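Re: Bench cell for the marker line – what happens to the sitting jobs

Shota Katayama wrote (August 2026):
> Engström have confirmed the bench cell for Fendham. It will take over
> refill fitting on the pens and markers, 40 an hour to begin with and
> 100 once it has settled. No posts go. The two people on the bench move
> to "supervision and exceptions". Comments to the list please.

Shota,

Comments, then. I've read the Engström sheet twice and I still can't find who decides what an exception is. At Jolari they were promised the same thing in July, and "supervision" meant standing by a guard door clearing jams all shift.

The work it's meant to replace looks like this, a marker in one hand and the thin dark piece in the other, tip nearly at the open end:

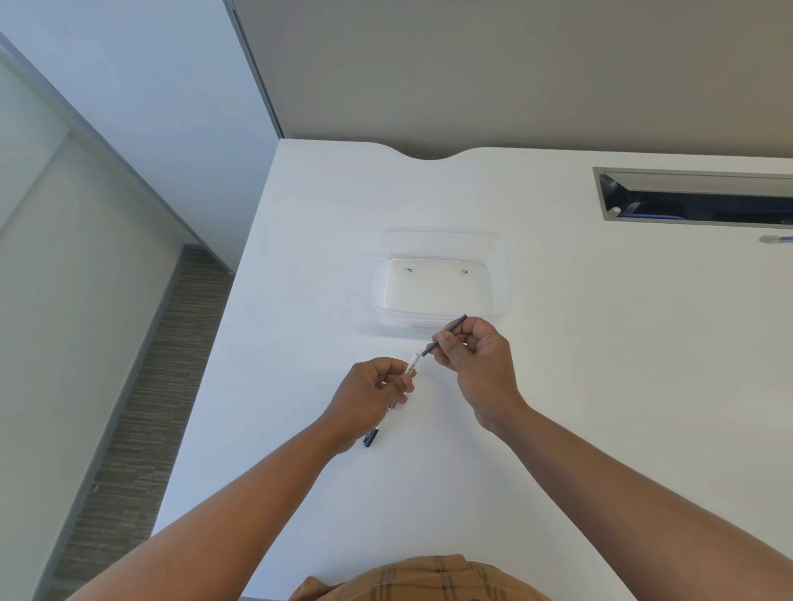 Hand Assembly, Fendham

People do that by feel. If a piece is going in crooked you know before you push, and you back off. I asked the Vistton rep how their gripper would know and got a long answer about cameras.

I'm not against the thing. My wrists would be glad of it – so would plenty of others. But the bench is also where we put people coming back from injury, as it's seated and quiet. If those two places go, where do they sit? It isn't in your note.

Could we have the following in writing before it's switched on: who sets the rate, whether the 100 counts rejects, and whether anyone can ask to go back to hand work.

Kenta Kuroda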